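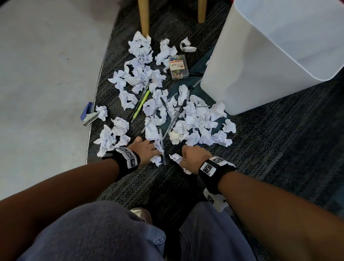
Hands with marker straps on the wrists, over crumpled paper and pens on the workshop carpet.

Shared workshop in Skenlow teaches a home-built arm to tidy the floor
16 January 2020
By Uyên Lâm

A small group of members at the Hurent shared workshop in Skenlow is building a robot arm that should pick up paper and pens from the floor. The work began in December, in the spare bedroom of Edgars Dzene, and moved to the workshop when the arm became too long for the room.

The arm is called Bellini, after the street where Mr Dzene lives. It has five joints and a simple two-finger gripper, printed in the workshop. The motors come from old printers and from one broken exercise machine. The group has spent 200 euros until now, and the largest part of this went on the power supply and on a second set of gears, after the first set lost its teeth.

At present the members are not working on the arm itself but on the examples from which it must learn. One person kneels on the carpet with straps around the wrists and clears up a mess by hand. The straps carry square black and white markers, which a computer program uses to find the position of each wrist. The fingers are not followed. The program has to guess from the video when the hand is closed, and it still guesses badly when the paper is small.

"A paper ball is a difficult object," said Kiều Hồ, who wrote most of the program. "It has no correct side. With a pen I can tell the arm: take it in the middle. With a ball of paper I can tell it nothing, so I show it many times."

The group has made 179 recordings, and 80 of them are good enough to use. In many of the others the sleeve of a pullover covered a marker, and everybody now works with the sleeves pushed up. A new mess is prepared for each recording. Crumpled paper is thrown down, pens go between it, and the wastebasket is laid on its side. Sometimes a stapler or a box of pushpins is added, because the arm should also learn which things do not belong in the bin.

This last point has caused some discussion. Guido Galli, who looks after the mechanical part, would like to leave the heavier objects out until the gripper is stronger. A stapler is too much for it today — in a test last week the upper joint sank slowly to the table with the load still in the gripper. Ms Hồ prefers to keep such objects in the recordings and let the arm push them aside. For the moment they do both, and mark each recording in a notebook.

The gripper has had 13 versions. The newest has strips of bicycle tube glued on the inside of the fingers, and it can lift a sheet of crumpled paper without letting it slide. Thin pens are less easy, and on carpet the tips of the fingers catch in the fibres. Mr Galli wants to try rounded tips next, cut from a kitchen spatula.

The software runs on a second-hand desktop computer which Mr Dzene brought from home. One round of training takes a whole night, and the computer is then too slow for anything else. Other members who need it for the laser cutter are asked to write their name on the list at the door.

Reda Ezzat, who keeps the workshop calendar, said that the project may use the carpeted corner until the end of the spring. After that the corner is promised to the sewing group.

Members who would like to help with the recordings do not need any knowledge of programming. One session takes an hour, most of it on the knees, and a cushion is recommended. The group also looks for used paper, printed or not, and for a stronger motor for the upper joint. Both can be left on the Bellini shelf, next to the drill press.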